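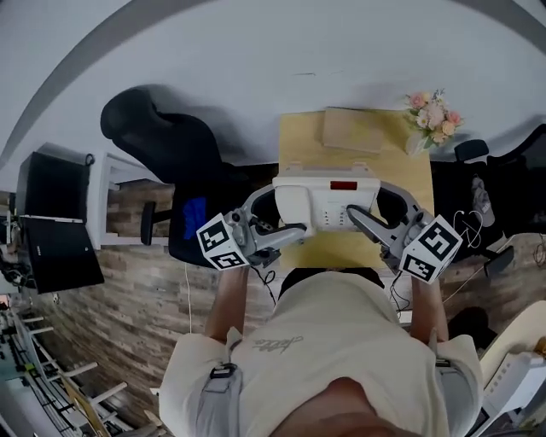
The End of the Shift: Mekdes Negussie on Handover and Written Notes

Published by the Trernura Institute for Working Life, Aug 2, 2023

When one shift ends and the next begins, a workplace changes hands. Unfinished tasks, open questions and small warnings have to pass from the people leaving to the people arriving, often in a corridor and often while one side is putting on a coat. The Institute's program on working time has studied this moment at several employers in the region. Mekdes Negussie has led the program since its start, and she met with the editors in May to discuss its findings.

Ms. Negussie came to the subject from hospital administration. She recalls that handover was treated there as a matter of patient safety, with a form, a fixed place and a person responsible. On moving to research on general employment, she expected to find something similar in warehouses, bakeries and print shops. "What I found was mostly goodwill," she says. "People told each other what they happened to remember. On a calm day that is enough. On a bad day the thing you most need to say is the thing you forget, since you are tired and your ride is waiting."

The program's largest study took place at Vollport, a parcel depot with 900 employees that runs day and night. Researchers sat in on handovers, read the shift logs and later spoke with staff on both sides of the exchange. The depot had introduced a written log some years earlier. It was kept faithfully. According to Ms. Negussie, it was also hardly read.

"The log was written for management," she says. "It recorded that the shift had been completed, how many people had been absent, whether a dock had been closed. These are fair things to record. But the incoming supervisor wanted to know that the door at the north dock sticks when it rains and that the driver on the late route had asked for a different loading order. None of that had a box on the form, so it was said aloud or it was lost."

The Institute recommended a second, shorter note, addressed by name to the person taking over. The form has four lines. The first is for what is unfinished, the second for what has changed since yesterday, the third for anything to watch, and the last is left blank. Ms. Negussie regards the blank line as the most useful part of the form and the hardest to defend in meetings. She was asked more than once to give it a heading.

"If you give it a heading, people answer the heading," she says. "If it is blank, they write what is on their mind. We saw notes about a new employee who had missed lunch, about a customer who should be called back before noon, about a strange smell in the stairwell. One supervisor used it almost every night to say which coffee machine was working. I have no objection to that. It meant that the next supervisor opened the note."

Paid time is the question that employers raise first. A handover takes minutes, and those minutes must fall somewhere. At many sites they fall outside the schedule, with the outgoing staff staying late or the incoming staff arriving early, by custom and without pay. The Institute's position is that handover is work and should be scheduled as work. At Vollport the shifts were redrawn to overlap by seven minutes.

The figure was a compromise. Ms. Negussie had asked for more and the depot had offered less. She says she has come to respect it. "A long overlap turns into a break, and a very short one turns into shouting across a room. With seven minutes there is time to walk to one another, go through the note and ask a question. I would not claim that it suits every workplace. A bakery needs less. A care home needs a good deal more, and it should have it."

She is more reserved on the matter of software. Birhane, a commercial laundry in the same study, had moved its handover to a messaging group on employees' own telephones before the Institute became involved. Messages reached everyone at once, which pleased the managers. They also reached people who were asleep, on leave or at a family dinner. Staff reported reading work messages at all hours, and several said that they could no longer tell whether a message was meant for them.

"There was no moment at which the work had been passed on," Ms. Negussie says. "Everybody had been informed, so in a sense the shift never ended for anyone. One woman told me that she answered a question about a missing cart from her sister's kitchen, on her day off, because no one else had answered it. She was not asked to. She saw it, and after that she felt it was hers."

The laundry has since kept the group for urgent notices and returned to a paper note for handover, clipped to a board beside the time clock. The note is signed by both parties. Ms. Negussie attaches some weight to the second signature. In her view, the outgoing employee is released by it. She describes a presser at the laundry who waited each evening to see the other person sign before taking off her apron, and who told the researchers that she slept better for it.
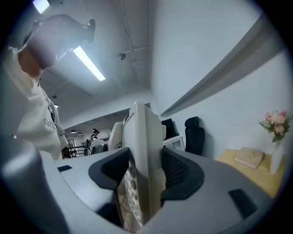

Wubit Wubshet takes a different view of the signature. In written remarks sent to the Institute after reading a draft of the findings, she argues that a signed note can easily become a means of assigning blame. If a problem was on the note, the incoming employee is at fault; if it was not, the outgoing employee is. Staff who understand this, she writes, will begin to list everything, and the note will grow until it is as little read as the log it was meant to replace. She would prefer that notes be kept for one day and then thrown away.

Ms. Negussie accepts much of the criticism. "She is right about the danger, and we saw it happen," she says. At a third site, the furniture maker Stotum, a damaged order led a manager to go back through the notes and call in the people who had signed them. The effect was visible within a short time. The notes became longer and more careful in their wording, and the blank line was filled with phrases such as "nothing further to report." It took three months, and a written promise from the plant's management that notes would not be used in disciplinary matters, before they became short again.

On keeping the notes she and Ms. Wubshet remain apart. The Institute's guidance allows an employer to hold them for a limited period, agreed in advance with staff, so that repeated problems can be noticed. A door that sticks once is an inconvenience. A door that appears in the notes all through the winter should be repaired, and in Ms. Negussie's experience it is the old notes that persuade whoever holds the budget. "If we throw them away every day, each supervisor complains alone," she says.

The conversation turned to people who work by themselves at the change of shift, such as night porters and attendants, and who may never meet the person who follows them. Ms. Negussie considers them the most neglected group in the field. Their handover is entirely in writing, and it is often made by people who were never taught to write for a colleague. Many are working in a second or third language. The Institute now offers a short course in which participants bring real notes from their workplaces and rewrite them together.

"We do not correct grammar," she says. "We ask the others in the room what they would do if they found this note at six in the morning. If they would do the right thing, then it is a good note. I have seen a very good one that was a drawing of a valve with an arrow." The most common fault, she adds, is politeness. Writers soften a warning until it can be read as a remark. A sentence such as "the freezer seems a little warm perhaps" was found in one note, and the colleague who read it did nothing until the middle of the morning.

Asked what an employer with no budget for consultants might do first, Ms. Negussie declined to recommend a form. She suggests that a manager attend the change of shift in person on several occasions, at the early end of the day as well as the late one, and listen without taking part. Most managers in the study had not done so in years. Several had assumed that a handover was taking place in a room which, when they visited, was being used to store chairs.

She also asks that the place be considered. Handover beside a running dryer or in a doorway will be short whatever the schedule allows. A shelf to write on, a working lamp and a clock that both shifts accept as correct were among the requests that staff made most often, and they were usually met within the week. The clock caused the most discussion. At Birhane the one in the pressing room ran ahead of the one at the entrance, and each shift had its own opinion as to which should be believed.

The program will next examine handover in work that is divided between home and office, where colleagues may leave and arrive without any shared hour at all. Ms. Negussie expects the work to be slow. Employers who wish to take part may write to the Institute, and the four-line note is available on request, in print, from the front desk.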